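From: Ximena Aravena
To: plarklow-guesthouse list
Subject: Re: Re: towels, again

Fine, I'll bite. Since the question of green keeps coming up, have a look at these two before we go any further.
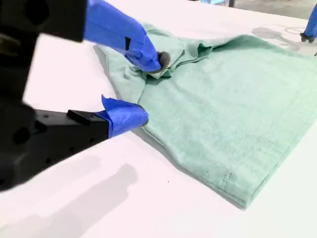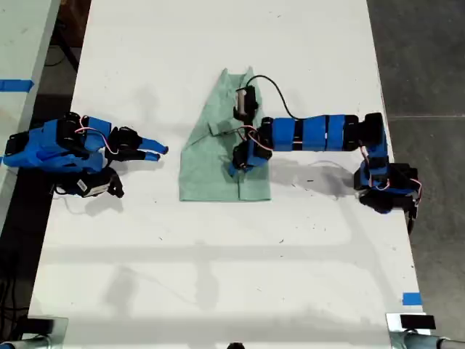

Green cloth on a white tabletop, both times.

My feeling is that green is livable. What I can't live with is another winter of the Sosto ones, which shed on guests. A man checked out in December wearing a navy sweater and I swear he left a shade lighter.

On Feb 21 — no, scratch that, whenever it was — Reinholz wrote:

> I have now read the Flandora price sheet twice. Their
> minimum order is 284 bath towels. We have 21 rooms.
> Unless people are drying horses up there I don't see
> where the rest would go. Also, white. Hotels have white
> towels. It tells people we are not hiding anything.

Three things, Reinholz. The 284 is for custom embroidery, and I thought we'd dropped the embroidery after the business with the spelling. Plain ones you can buy by the dozen.

Second, white shows mascara, self-tanner and whatever it is they do in 201. I have bleached that room's towels so often they could pass for gauze.

Third, the linen closet shelf holds what it holds. I'm not storing spares under my desk again.

Can people please say yes or no to green by the time I call in the order? "Either is fine" went over badly last time, as then we all got beige.

Also, whoever has the key to the dryer room, I need it back.

Ximena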